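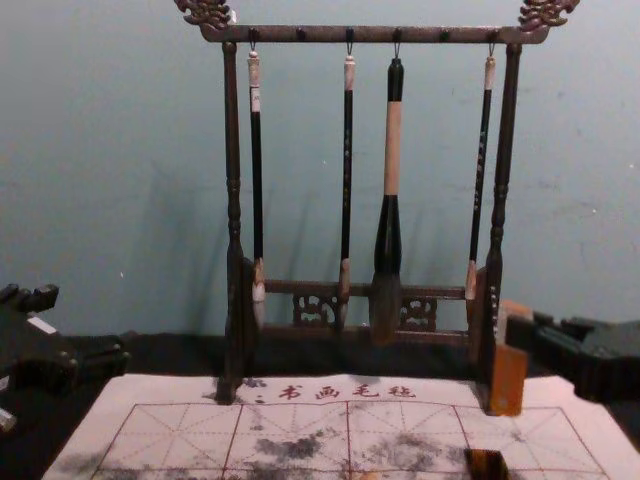 Left gripper drops the brush when it goes back on the rack, right one never does

posted by Rosine Besnard

Hello all, I'm stuck. I've got a two-arm setup hanging calligraphy brushes on a wooden rack, the sort with pegs and little metal hooks. The right arm is fine. The left lets go a touch early, and the loop at the top of the brush slides off the hook. Out of 249 goes last month the left arm dropped 20, and the right dropped none! Same Plako controller on both, same script, same speed. I've re-zeroed the left one twice and it helps for an afternoon, then it creeps back. The slim brushes are the worst. The big fat one almost never falls, which I don't get at all. Any ideas before I start swapping motors?

Wilson Salazar

Don't swap anything yet. I had very nearly this on a pair of Brokex arms and it was a loose screw at the wrist. The finger position read fine, but the whole hand sagged a bit once it was up at peg height. Power down, pull the e-stop, then wiggle the hand. If you feel a click, there's your trouble. Mine took ten minutes and a dab of threadlock. A thick handle fills the fingers so you'd get away with more slop there, I think, but that bit's a guess.

Nektarios Spanos

Update the firmware, fixed mine.

Tarcísio Guerra

Wilson's check first, yes. After that, look at what tells the script to let go. If it's a timer, get rid of it and wait until the load on the fingers drops, so it only opens once the hook has the weight. Also please keep your own hands away from the rack while it retries. Mine went back for a dropped brush while I was reaching for it and I had a lovely bruise on my thumb.

Comments

Rosine Besnard: It clicked!! Tightened it this morning, 107 goes so far and one drop. Timer is next.

Brayan Guzmán: Which firmware, Nektarios?

Wilson Salazar: Check it again in a week, mine worked loose once more.

Related

Wrist sag on Millent arms
E-stop pressed but the arm still drifts down
Bermúdez gripper pads going shiny
Arm freezes on retry 19 every time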